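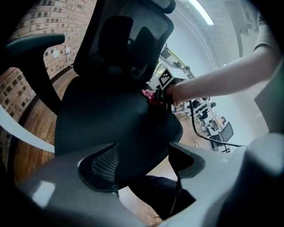 Anathi Baloyi
Recording Secretary, Zirholm Tenants Association

Minutes, 3/27/23, Zirholm building, 2nd floor

Called to order late, waiting on the key. Mark Anthony Gatchalian chairing. December minutes approved, one fix: the bike room lock was paid for by the landlord, not by us.

Water shutoffs. Floseck replacing valves on the east riser, floors 2 thru 8. Water off 24 hours per floor, notice to go under doors the day before. Several people said last time the notice came the same morning. Mark to call Floseck and get the dates in writing.

Heat. Climero says the boiler controls are set right. Floor 8 says still cold at night. Long discussion. Agreed floor 8 will write down temps for two weeks and we send them the list – no more phone calls untill then.

Seating for the meeting room. Want mesh back, arms, same kind for everybody. Motion to spend up to $1000, seconded, passed. One against (wants folding chairs, easier to store). Anathi to get prices.

Courtyard. Mahlangu quote for tree trimming came in, higher than last year. Tabled. Need a second quote frist.

Laundry room hours – ran out of time, goes top of next agenda.

Open items: Mark, Floseck dates. Anathi, chair prices, copies of the Mahlangu quote to all floors.

Adjourned.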